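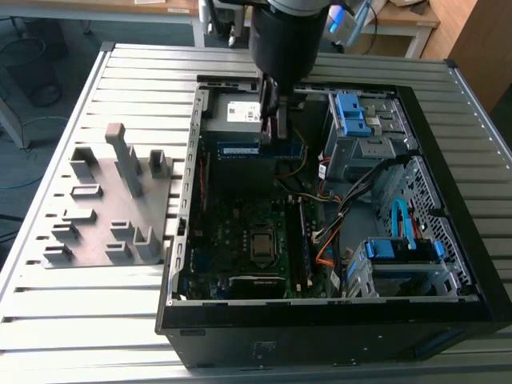
**Workstation Refresh Group, minutes of the May meeting**

Tuesday, 2:00 p.m., second-floor meeting room, Zorora building
Present: IT operations (chair), desktop support, purchasing, facilities, finance, engineering users' representative
Apologies: records office
Minutes taken by: desktop support

**1. Minutes of the previous meeting**

Accepted with one correction. Under item 4, "replacement" should read "upgrade" in both places. The Ulari annex machines were never approved for replacement.

**2. Matters arising**

2.1 Asset labels. Desktop support has relabeled the towers on the ground floor. The drafting room is still outstanding. Labels go on the front panel from now on, as side panels have been swapped between machines during past repairs and the records no longer match.

2.2 Bisht maintenance contract. Purchasing confirmed that the contract covers parts and labor on power supplies and motherboards but excludes memory and storage added after delivery. The engineering representative asked whether adding memory ourselves would void cover on the rest of the machine. Purchasing read out the relevant clause, which allows it provided the modules are on the approved list. Purchasing to get this confirmed in writing before any work starts.

2.3 Key to the parts cage. Facilities has cut a second key. It is held at the front desk and must be signed for.

**3. Memory upgrade, engineering workstations**

3.1 Scope. There are 28 towers in scope, all the same model and all bought in the same order. Machines in the Ulari annex will be handled first. The drafting room follows once the annex has run for a full working week without faults.

3.2 Reason for the work. Engineering reported that large assemblies in the Prodine modeling package are paging to disk on most machines. Desktop support collected usage logs over two weeks and agrees that memory is the limit. Processor load stayed moderate throughout. Graphics load was not logged, and engineering asked that this be added to the next round.

3.3 Cost. Purchasing has a quote of $1,788 for the full set of modules, including shipping. The approved ceiling for the project is $4,000. Finance asked that the balance not be treated as available for other hardware until the annex work is signed off. Agreed.

3.4 Compatibility. The modules quoted match the speed and voltage of those already fitted. Desktop support prefers to fit matched pairs in all cases and remove the original modules. Finance asked why the originals could not stay in place. Desktop support answered that mixed sets had caused intermittent restarts on the older Ulari machines and that tracing those faults took more staff time than the modules were worth. The group accepted this. Removed modules to be bagged, labeled with the asset number of the source machine, and kept in the parts cage until the end of the quarter.

3.5 Procedure. The following was agreed and replaces the draft circulated before the meeting.

- User saves work and signs out. Desktop support shuts the machine down from the operating system.
- Power cord removed at the wall and at the tower. Power button held for several seconds.
- Tower laid on its side before the panel is taken off.
- Wrist strap worn and clipped to bare metal on the chassis.
- Both retaining clips opened fully before a module is lifted.
- New modules seated with even pressure at both ends. Notch checked first.
- Machine started with the panel off. Installed memory read from the firmware screen and written on the job sheet.
- Memory test run for one full pass before the panel is refitted.
- Machine returned to user. User signs the job sheet.

The engineering representative asked for the test to be run overnight in place of a single pass. Desktop support does not have enough bench space to hold machines overnight in any quantity. Compromise: single pass for all machines, overnight for any machine with a memory-related fault in the past year.

3.6 Firmware. Two of the annex machines are on an older firmware version and may not report the new capacity correctly. Desktop support will update these before opening them. A firmware update will not be done on the same day as the memory work, so that a fault can be attributed to one or the other.

3.7 Dust. Facilities noted that the annex towers stand on carpet and that the intake filters were last cleaned before the move. Filters to be cleaned while the machines are on the bench. Compressed air to be used outside the building only, following the complaint in March.

**4. Disposal of old monitors**

The storage area behind the loading dock is full. Facilities needs it cleared before the fire inspection. Purchasing has approached the usual recycler, who will collect but requires the monitors on pallets and wrapped. Facilities has pallets and no wrap. Purchasing to order wrap. Monitors with cracked panels are to be kept apart from the rest and listed separately on the collection note.

**5. Network closet, Ulari annex**

The temperature alarm went off twice since the last meeting, both times in the afternoon. Facilities found the door grille blocked by a filing cabinet. The cabinet has been moved. If the alarm repeats, facilities will look at the extractor fan. No further action for now.

**6. Any other business**

6.1 Finance asked that job sheets be filed as scans. Paper copies can be destroyed after the quarter closes.

6.2 Engineering asked for notice of at least two working days before any machine is taken. Agreed, except where the machine is already faulty.

**Actions**

| Item | Action | Owner | Due |
|---|---|---|---|
| 2.1 | Relabel drafting room towers | Desktop support | Next meeting |
| 2.2 | Written confirmation from Bisht on added memory | Purchasing | Before order is placed |
| 3.2 | Add graphics load to usage logs | Desktop support | Next round |
| 3.3 | Place module order | Purchasing | On receipt of 2.2 |
| 3.6 | Update firmware on the two annex machines | Desktop support | Before annex work |
| 4 | Order pallet wrap, book collection | Purchasing | Before fire inspection |
| 6.1 | Set up folder for scanned job sheets | Finance | Before annex work |

Next meeting: June, same room, 2:00 p.m. Meeting closed at 3:10 p.m.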